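Magazine > Features > Schools & Clubs

News Features Reviews Archive Subscribe

The Kitchen Table League

Apr 27, 2020

39 shares | 4 comments

The robotics club at Brunmont had a regional meet on its calendar for this spring. The meet was called off in March, and the school building closed the same week. Qianru Dong, who teaches physics and has run the club for six years, had one afternoon to get the equipment out of the lab and into the students' homes.

"I had a spreadsheet and the back of my car," she said. "I drove until it was dark."

The club has 29 members. There were not enough grippers for everyone, so they work in pairs and trios. One student has the hardware at home and records the demonstrations. The others label the recordings, write code and check the results. Every few days the gripper is wiped down, left in a bag on somebody's porch and picked up by the next person.

The project they settled on is called Cotora, a name left over from an older club robot. The goal is to teach a small arm to do kitchen chores by showing it how a person does them. The student holds the gripper like a pair of tongs, with a camera fixed above the fingers, and does the chore by hand. A program then tries to learn the motion from the video. The arm itself is at Dong's house, bolted to a workbench in the garage, where she runs whatever the students send her.

Each demonstration lasts 30 seconds or less. The students agreed early on to keep the chores short: pick up a cup, move a spoon, wipe a patch of table. Wiping was added by a sophomore on the Baluyot team, and it has given everybody the most trouble. A cup has a shape that stays put. A sponge bends, and the arm has to hold it firmly while also pushing it across a surface.

The gripper is a club design. The parts are black plastic, with brass-colored eyelets in the linkages, and the fingers have gray padding on the inside edges. The padding wears out faster than anything else. Dong mails fresh strips in ordinary envelopes.

The teams picked their own names and keep their own logs. Jultaleck writes long entries with sketches. Baluyot writes one line per session, sometimes only "bad light, redo." Both teams found that kitchens are harder than the lab.
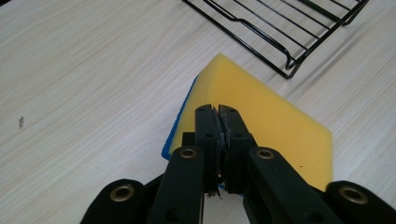 The Baluyot team asked for a fixed rule about where to grab, and the club argued over it for most of a video call. One side wanted every demonstration to start with the fingers at the middle of the sponge. The other side said the arm would never learn to cope with a bad grab if it only saw good ones. They settled on a mix — mostly centered, with a few off to one end — and Dong wrote it into the instructions.

By mid-April the club had 275 usable demonstrations. The first trained version could reach the sponge and close on it, but then it lifted straight up and stopped. The second version wiped, though it wiped the same few inches over and over. The third is training now on a desktop computer that belongs to a student's older brother, who would like it back.

The club plans to show its results over video in June. Dong has asked each team to bring one run that worked and one that didn't, and to talk about both.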